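4.2 Handling paper bags: wrist, cables and fingers
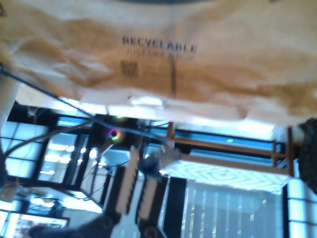
Mundmont, January

This section covers the Hukine arm with the two-finger gripper when the cell is set up for paper bags. Read section 4.1 first if the arm has not been mounted yet.

Caution: Stop the arm and switch off power at the cabinet before you put a hand near the fingers. The stop button alone does not release the grip motor.

Before you start

You need the 3 mm hex key from the Gondal tool roll, a dry cloth, and two paper bags of the size you plan to run. Crumpled bags are fine. Do not use bags with a plastic liner for set-up.

Steps

1. Jog the arm to the service position and switch off power.

2. Follow the black cable to the point where it meets the gripper. Leave enough slack for a full turn of the wrist. Clip it to the arm, never to the gray cable.

3. Check the ridged edges of both fingers for paper dust and torn scraps. Wipe along the ridges with the dry cloth. Do not use solvent.

4. Try each finger by hand. If one rocks, tighten its screws a quarter turn at a time.

5. Restore power and wait for the controller to finish its start-up check.

6. Open the gripper fully, hang a bag in the bag clip, and set grip force to 14 on the pendant.

7. Run the BAG TEST program at low speed. Watch both cables through the whole move. If either one goes tight, stop and go back to step 2.

8. Repeat with the second bag, turned so that a folded edge faces the fingers.

Note: Large bags can hang across the wrist camera's view during a lift. The program holds its last good position until the view clears. If the hold lasts longer than nearly 3 seconds, the pendant shows E-VIEW. Lower the bag, clear the message and restart from step 7.

Note: Printing on the bag does not affect the grip. Bar codes are not read at this station on Tirkberg cells.

If a bag tears

Lower the grip force by 2 and run the test again. Tears that always start at the same place usually come from a damaged ridge, and the finger should be replaced (section 6.3).

Write the final grip force on the card inside the cabinet door. Questions about settings for other bag sizes go to Jingyi Long in Cell Support.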